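Gripper swap, part two

I spent Tuesday putting the Lobo gripper through the same routine I used for the Clakico. Randa Karaki lent me hers, so I only have it until she needs it back.

The Clakico had done 467 picks before I stopped it. It closes fast, but it slips on small round things unless you come straight down on them. The Lobo is slower. It held better when I came in a little off center, and I changed the approach angle a few times to be sure.

Mounting took longer than the testing. The bolt pattern matched but the cable was short, and I had to run it again along the arm with more slack at the wrist.
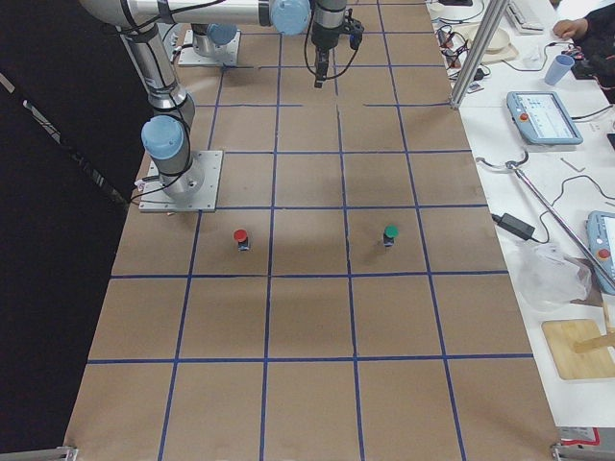

I set the speed limit to the same value for both, and I'll leave it there until I get to 3,000 picks. Ruba Srour thinks the pads will wear out before that. She may be right, so I ordered 2 spare sets from Zitport.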